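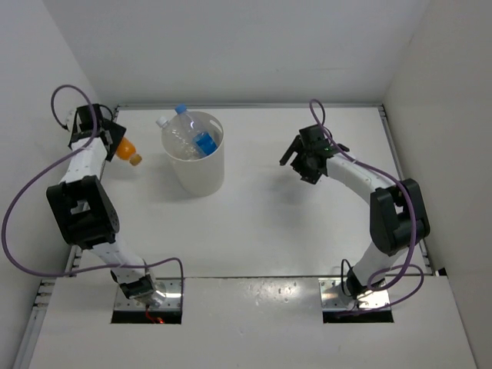
Left arm with the orange bottle, right arm waiting. Bottle sorting cell, Cavstead.

I've been asked a few times for the house rules we use on the two-arm cells at Cavstead. They fit on one sheet of paper taped next to the door, so I'll post them as a thread. 1/

Background first. We have tabletop cells with a pair of small arms each. The job is picking up bottles and putting them in a bin. Light loads, slow speeds. People still get pinched, and most of what follows came from somebody getting pinched or something getting bent. 2/

Rule one. One bin, one arm over it at a time. The second arm holds with its gripper open and clear of the rim until the first has let go and backed off. We used to let them overlap to save time. It saved very little and we bent two sets of fingers in September. 3/

Rule two. Hands stay out while either arm is powered. A still arm counts as a moving arm. If a bottle rolls somewhere daft, you stop both arms and then reach in. You do not stop only the one nearest you. 4/

Rule three. Indicator lights are not a safety signal. A green light on a gripper tells you about that gripper. It says nothing about the other arm or whether a program is queued. The only thing that counts is the stop switch, pressed, by you. 5/

Rule four, cables. Leave enough slack for full reach, then run the arm slowly through its whole range and watch the loop the entire way. Ours are a light purple, easy to spot against the white, and they swing out wider than you expect. Check them at the start of every shift. 6/

Too much slack is as bad as too little. A long loop will hook a bottle or the other arm sooner or later. I-seul Oh wrote our cable sheet and her test is simple: if the loop can reach the bin, it is too long. 7/

Rule five. Empty the bin before bottles stick up past the rim. We don't go by a number, we go by height. A neck poking out is something for the gripper to hit on the next drop. Once you see one over the edge, finish the pick in hand and clear the bin. 8/

Rule six. Gripper force is set at 25 per cent for small plastic bottles and goes up only if they slip. Write the change in the log with your initials. Two of us once raised it on the same day without telling each other and we had crushed bottles all afternoon. 9/

Rule seven. Caps on, bottles empty. If you find one with liquid in it, take it out before you start. The mounts are open at the front and there is wiring under there. 10/

Rule eight. Wipe the table and look at the mounting plates every 200 picks. Check the bolts at 400. The Heo checklist we started from only asked for a check once a week, which was not enough for us as we run some cells much harder than others. 11/

Someone from Vosent asked whether we follow a published standard. Yes, the site has a full risk assessment and that comes first. These rules sit under it and cover the daily stuff the assessment doesn't go into. Please don't use this thread in place of your own. 12/

Also asked: do we fence the cells? Walls at the sides and back, and you work from the front. The walls keep bottles in and elbows out from three directions. The front is down to rule two. 13/

What we dropped. We had a rule about which arm takes which colour of bottle. It made the log neater and did nothing for safety, so it went. We also had a rule about announcing every start out loud. Kept that one for training days only. 14/

New starters read the sheet, watch a full run, then do a stop and restart on their own before they touch a bottle. Skasance do the same with theirs I think, with a longer watching period. 15/

Current version of the sheet is Dec 6, 2019. If you have a printed copy with the colour rule on it, bin it and ask me for the new one. 16/

One correction to 9: the log wants initials and the time. I forgot the time.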